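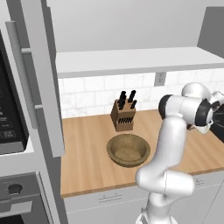
Kakum kitchen demos: frequently asked questions

I get the same handful of emails every time a new batch goes up, so I've put my answers in one place. Last edited 10/30/22. If yours isn't covered, write to me or to Emese Pálfi, who runs the other half of this.

What is Kakum, in one breath?
It's a set of demonstrations for training robot arms on kitchen chores, all of them recorded in simulation. A person steers the simulated arm through a task, we save everything the arm did, and a learning system tries to pick up the skill from those recordings. The current release has 1255 demos across 11 tasks.

Why simulation? Isn't a real kitchen better?
For some things, sure! But I can reset a simulated counter with one key, and I can move the bowl a few inches over and go again without leaving my chair. Radek Vaněk spent a summer doing this on real hardware and his advice to me was "start in sim, save your back." I listened.

Who does the steering?
Mostly me, Kaan Özkan and Jhosep Valderrama. Kaan is smooth and slow, Jhosep is fast and a little wild, and I'm somewhere in between (I drift left, I know, I've seen the plots). We keep all three styles on purpose. Every demo has an operator tag, so you can train on just one of us if you like.

Do you keep the failed ones?
Yes, in their own folder. There are 462 of them and they don't count toward the release total. A failed demo is one where the arm knocked something over, dropped it, or ran out of time. People kept asking for them for training failure detectors, so now they ship with everything else.

What's in the kitchen?
It depends on the layout. The one I use most has a butcher-block counter, a knife block in the middle and a round wooden bowl in front of it, with white subway tile behind. There's a microwave and a wall oven off to the left and a stovetop to the right. The arm has to work pretty close to that bowl, so if your policy clips things with its lower link, this layout will let you know.

Does the arm handle the knives?
Not in this release. The knife block is something to steer around. Teófilo Bedoya wants a knife task for December and I've told him maybe.

How long is a demo?
I cap them at 700 steps. If you're still fumbling by then, it goes in the failed folder and you try again after a coffee.

I want to record my own. Any tips?
Do ten throwaway runs first and delete them, your hands need the warmup. Then move the objects between runs, even just a little! My very first batch had the bowl in the same spot every time, and the policy I trained on it reached for that spot whether or not there was a bowl there. Also, try not to pause in the middle of a reach. Pauses get learned too, and you end up with an arm that stops to think for no reason.

Can I convert the files to the Gisano format?
Yep, there's a script in the tools folder. It drops the operator tags, so keep your originals.

Can I use this at work?
Go ahead. Just mention Kakum somewhere in your write-up and send me a link, I love reading those.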